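Ticket 2694 – club website, match reports and fixtures page
Opened by: Nadja Hämmerli, Rirnodach supporters' page
Status: still open

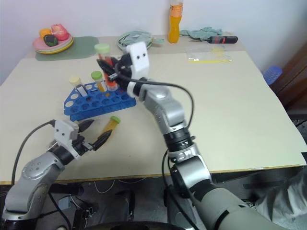

Hello again, and thank you for being so patient with me over the league table. The trouble is still the home game against Auer. We won it 2-1, with the winner in minute 86, and the match report says so, but the table on the fixtures page has it down as a draw and leaves us two points short. I went back into Susomano and gave each kind of result its own color label, so a win now has the same pale green as the cap on that test tube and a draw has the blue of the rack. The Auer game shows up blue every time I save it.

What I've tried so far:

- Deleted the result and typed it in again. Same thing.
- Logged out, cleared the browser, logged back in. Same thing.
- Moved the goal from minute 86 to minute 70, just to see. The table fixed itself! I put it back to 86 and the draw came back – so I'm fairly sure it's something to do with late goals.

**Reply from Trita support, May 22, 2022**

Hi Nadja, that last test was a great help. Your match length is set to 70 minutes, probably left over from the youth tournament last July, so any later goal gets dropped from the table. Could you change it to 90 under Season Settings, then press Rebuild and let us know what round 14 looks like?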